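Automating the Paper Desk: Effects on Clerical Work at a Document Services Office

Project report, Work and Technology Studies
Authors: Lok-yiu Chien, Pao-chu Lui, Retno Yeoh
Supervisor: Kam-wah Lam
Submitted 2023-10-03

1. Background

Skudthorpe is a small document services office. Clients send in printed matter – contracts, delivery records, old correspondence – and the office sorts, punches, files and scans it. Most of the work is done by hand at shared tables. Scanning has been automated for years in the sense that a sheet feeder pulls the pages through, but someone still has to square the stack, remove staples, and decide which pages go in which order.

In September the office began a trial of Grutik, a two-armed sheet handling cell supplied by Ledano. The cell is meant to take over the steps before the scanner: picking up a loose stack, squaring it, separating damaged sheets and loading the feeder. Our group was allowed to follow the trial and to interview the staff affected by it.

The report asks two questions. Which parts of the paper desk job move to the machine, and which stay? What new work appears for the clerks as a result?

2. Method

We interviewed seven clerks, each for 30 minutes, and observed the paper desk during normal shifts. Notes were taken by hand and typed up the same day. Two of us coded each interview separately, and differences were settled in a meeting with the third.

We also read the cell's job log for the trial period. It lists 1,258 stacks handled. For each stack the log gives a start time, an end time and a stop code if an operator had to step in. It does not record what the operator did, so the log and our notes had to be matched by time. This was slow, and some stops could not be matched.

We did not measure productivity. The office treats those figures as confidential.

3. Results

3.1 Tasks that moved

Squaring and feeding clean, flat, same-size stacks moved to the cell almost entirely. The clerks described this as the part of the job that caused sore thumbs and wrists, and none of them wanted it back.

3.2 Tasks that stayed

Anything with curl, folds, stuck corners or mixed sizes is still done by hand. So is reading. The cell has no way to tell that a page belongs to a different letter, and clerks catch this while they handle the sheets. Siu-ming Tsao, the longest-serving clerk in the group, told us that she finds misplaced pages mostly by how the columns of text line up when the stack is fanned. When the cell squares the stack, this check is lost unless someone does it first. The office has now added a separate check before loading, and it takes up part of the time saved.

3.3 New tasks

Three kinds of new work were named in the interviews. Clerks sort incoming paper into "cell" and "hand" piles. They clear stops. They also record demonstrations, in which a clerk handles paper while wearing a tracking module on each wrist, so that the motion can be used to train the cell.

The demonstration work divided opinion. It is done at an ordinary table with ordinary supplies within reach. Some clerks found it restful. Others disliked the cables, and said that they handled paper more stiffly than usual when the modules were on. If that is correct, the recordings may not show the grip that the clerks use at the desk. We have no data to test it.
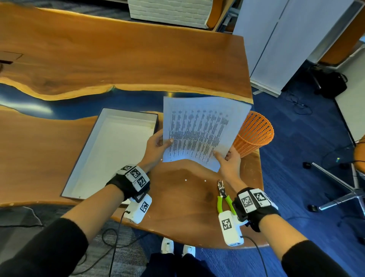

3.4 Pay and job titles

Demonstration sessions are paid at the normal rate and are not mentioned in the job description. The clerks were asked if they wanted to take part, but two said that they did not know whether refusing would count against them. Management told us that it would not. This has not been put in writing.

4. Discussion

The trial did not remove any positions during the period we studied. It changed the mix of tasks. The repetitive part shrank, the judgment part stayed, and a monitoring part was added. An earlier student report on the Văduva mail room found a similar pattern with a sorting machine, although the machine there was not trained on staff movements.

In our view the demonstration work should be listed as a task of its own, with agreed session lengths. The clerks are supplying skill as well as time, and at present only the time is recorded.

5. Limits

The sample is small and comes from one office. The trial was new, so stop rates may fall as the cell is adjusted. Interviews were held on site, and this may have made some answers more careful.

6. Further work

A follow-up should compare the grip used in recorded sessions with the grip used in daily work, and should repeat the interviews after the trial ends. The interview guide and code list are kept with the supervisor and can be requested from him.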